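Ticket 662: gate code rejected after unit transfer, business account
Site: Eritz Self Storage, Ametepe Road
Opened: 2026-03-28
Status: Closed
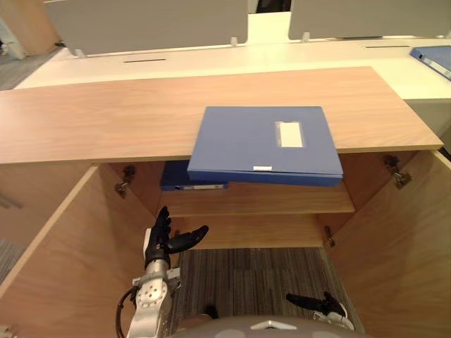 Customer report

We rent a unit for archived client files and spare office stock. Last week we moved from unit 20 to unit 36 because we needed more room. The move was done at the front desk and we were given a new agreement to sign. Since then the keypad at the main gate shows "Code not valid" whenever we try to get in. The old code does the same. The desk let us in by hand twice, but we mostly visit after the office has closed, so that doesn't help much. The account is paid up. I can see the payment in the customer portal.

First reply from support

Thanks for the details. Please could you tell us:

Which keypad you are using, the main gate or the side gate by the loading bay.
Whether you press the hash key after the code.
Whether the portal shows one unit or two.

Customer

Main gate. I haven't tried the side one. Yes, we press hash, same as always. The portal shows two units, 20 and 36. Unit 20 says "Moving out" and unit 36 says "Reserved".

Support

That explains part of it. Unit 36 should say "Occupied". Gate codes are only sent to the keypads for units marked as occupied, and the code for unit 20 was switched off when the transfer was started. The transfer has stopped halfway.

Steps taken our end:

1. Opened the account in Wallerex (our booking system). Signed agreement for unit 36 is present. Deposit carried over correctly.
2. Tried to finish the transfer. Error: "Contents cover missing or below minimum."
3. Checked the cover. The policy on unit 20 was for 2,000 pounds and did not copy across. The larger unit sizes have a higher minimum, so the system would not accept the old amount.
4. Left the transfer open and wrote to the customer about cover.

Message to customer: you can either raise the cover through us or send a certificate from your own insurer showing that goods in storage are included. Business policies sometimes cover stock at your main address only, so please check the wording before sending it.

Customer

We have our own policy and it names goods in storage. Certificate attached. It would have been useful to be asked for this at the desk on the day.

Support

Agreed, and the site has been told. Certificate accepted and added to the account.

5. Transfer completed. Unit 36 now "Occupied", unit 20 now "Vacant".
6. Sent codes to the gate controller (Stusison). Side gate updated straight away. Main gate did not.
7. Restarted the link to the main gate keypad from the office computer. No change.
8. Asked site staff to switch the keypad off at the wall box, wait, and switch it on again. Keypad came back and took the new list.
9. Site staff tested the new code at both gates and at the lift. All three opened.

Please try the code when you are next on site. It is the one printed on the new agreement. The old code will not come back.

Customer

Tried it this evening. Main gate opened first time and so did the lift. One more thing – the portal is still showing a charge for unit 20 next month.

Support

That invoice was raised before the transfer finished. It has been cancelled and a credit note is in your portal under Documents. Your rent date stays the same and the rate on the new agreement is fixed until November.

Customer

Credit note received. Fine to close.

Internal note

Cause: transfer left unfinished at the desk, no cover on the new unit. Second fault: main gate keypad not taking updates until power cycled. Separate ticket raised with Stusison for the keypad. Desk staff to check that the new unit shows "Occupied" before the customer leaves.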